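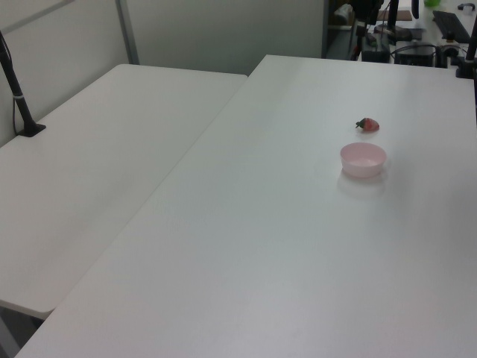

Re: Calloway pump motor wiring

> The diagram on the lid shows 29 as the common terminal. Mine hums and won't start. Bad capacitor?

I'd check the capacitor first too! Mine did that in April, same Calloway motor, and a new one from Drimcombe cost me 40 bucks. Draw your wires out before you pull any and label both ends.

Comments (2)

madmont_pumps: Mine was the start switch.

wirenut1598: Kill the breaker first, please!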